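Startseite | Produkte | Handbücher | Downloads | Kontakt

Wir verwenden Cookies, um die Nutzung dieser Dokumentation auszuwerten. Alle akzeptieren | Nur notwendige

Trasetti Handgreifer-Set – Bedienungsanleitung

5.4 Beidhändige Demonstration mit weichen Objekten

Dieser Abschnitt gilt für Aufgaben, bei denen Textilien, Beutel oder Netze mit beiden Handgreifern geführt werden. Die Kalibrierung nach Abschnitt 5.2 muss abgeschlossen sein. Für starre Objekte siehe Abschnitt 5.3.

Vorbereitung

1. Arbeitsfläche freiräumen. Nur die Gegenstände auflegen, die in der Aufgabenkarte genannt sind.
2. Behälter so ausrichten, wie es die Aufgabenkarte vorgibt, und das Objekt daneben ablegen. Weiche Objekte nicht glatt streichen, sofern die Karte es nicht verlangt.
3. Beide Handgreifer anschließen und auf Kabelseite prüfen (L/R). Die Kabel laufen zum Bediener hin und dürfen nicht über die Arbeitsfläche geführt werden.
4. Greifer dreimal vollständig öffnen und schließen. In der Software Wituren muss die Öffnungsweite beider Seiten ohne Sprung folgen.

VORSICHT: Quetschgefahr zwischen den Greiffingern. Beim Schließen keine Finger der freien Hand in den Greifbereich halten.

Aufzeichnung

5. Startposition einnehmen und 2 Sekunden ruhig halten. Die Aufzeichnung beginnt mit dem Signalton.
6. Objekt mit beiden Greifern im unteren Bereich fassen, links und rechts je eine Falte. Der Stoff muss zwischen den Fingern liegen und darf nicht nur an den Spitzen hängen.
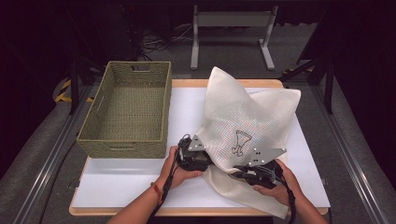

Abb. 5-7: Netzbeutel beidseitig gefasst, Korb links daneben.

7. Objekt anheben, über den Behälter führen und absenken. Beide Hände mit gleichmäßiger Geschwindigkeit bewegen. Ruckartige Korrekturen werden mit aufgezeichnet und später vom Modell übernommen.
8. Greifer nacheinander öffnen, zuerst links. Danach in die Startposition zurückkehren und die Aufzeichnung beenden.

Hinweis: Die Lochbleche auf den Greifern nicht mit der Hand oder dem Ärmel abdecken. Wird ein Blech gelockert oder versetzt, ist die Kalibrierung zu wiederholen.

Hinweis: Rutscht der Stoff aus einem Greifer, darf einmal nachgegriffen werden. Der Durchgang wird in diesem Fall mit dem Merkmal »Nachgriff« gespeichert. Fällt das Objekt neben die Arbeitsfläche, ist der Durchgang zu verwerfen.

Umfang und Ablage

Pro Ausgangslage werden 10 gültige Durchgänge benötigt. Ein Durchgang dauert in der Regel knapp 13 Sekunden – deutlich längere Aufnahmen deuten auf Zögern beim Greifen hin und sollten vor der Freigabe geprüft werden. Zwischen den Durchgängen wird das Objekt neu abgelegt, die Lage des Behälters bleibt unverändert.

Nach der letzten Aufnahme den Datensatz unter dem Kürzel des Bedieners speichern und in das Verzeichnis Grerkow übertragen. Verworfene Durchgänge nicht löschen, sondern mit Status »ungültig« belassen.

Weiter: 5.5 Wiedergabe und Prüfung der Durchgänge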